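Drelport road closure talk – notes, 15th June
Mared Prydderch, county emergency desk
Keep it to 40 min incl questions!!

OPENING
Hello, thanks, who I am. I run the desk that puts out the closure alerts. Not a firefighter, get that in early or they'll ask about foam.

Who in the room was stuck in it? Hands up. Let one or two people talk, no more.

WHAT HAPPENED, SHORT VERSION
Warehouse fire at the Bellamy turnoff, last October. Smoke straight across the highway, both directions shut. One way in and out of Drelport, everybody here knows that.
First call came in mid afternoon, school buses already out. Say this slowly.
Crews on the roof side first, then the back lot. Propane cage was the worry – it was the reason for the wide cordon, people still ask me why it was so wide.
Nobody hurt. One dog went missing, came home by itself.

THE DETOUR
Old logging road past Osomier. Gravel, no shoulder, no signal for most of it.
We said light vehicles only. First truck was on it before the alert was even out. Got stuck on the second bend.
So then we had a closed highway and a closed detour. Pause here.
Aparecida Honorato drove the lead pickup for the convoys, she's in the third row, ask her to stand. She will hate this.
One lane reopened after dark, flaggers both ends. Full reopening next morning once the engineer looked at the culvert.

THE ALERTS
2,854 phones signed up on the night. Sounds good. It isn't, half the valley isn't on it.
453 calls to the desk before midnight. Most of them the same question: is it open yet.
What we got wrong:
– first message said "Bellamy", people thought Bellamy Street in town
– no time on it, so old texts got forwarded around as new ones
– web page went down and we didnt notice
What changed: every message now has a time, a landmark and when the next update is coming. Even if the update is "no change".

WHERE PEOPLE WENT
Bellus hall opened as a rest stop. 122 people signed the sheet, more came through and didn't sign.
Coffee ran out by eight. Blankets didn't, we had loads.
Afterwards there was all the washing to sort out, clothes and bedding people had been lent. Thank the hall crew by name, list is on my phone. 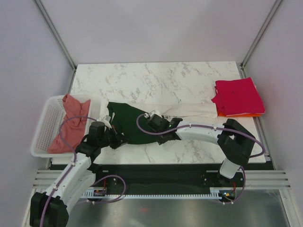

WHAT TO KEEP IN THE CAR
Water, blanket, charger, snacks, any medicine you need that day. Paper map, yes really.
Half a tank going into winter. Gas station was inside the cordon last time so you coudn't fill up.
Flashlight. Check the batteries.

IF YOU'RE STOPPED
Stay with the car unless somebody in a vest tells you to move.
Don't follow the guy who knows a shortcut.
Leave the left side clear for engines.
Engine off if you're parked up, windows closed if there's smoke.

QUESTIONS
Second road out of town – will come up first. Answer: not our budget, state decides, next public meeting is the place for it.
Cause of the fire – report not out, don't guess.
Sign-up sheet for alerts is by the door, pens on the table. Say it twice.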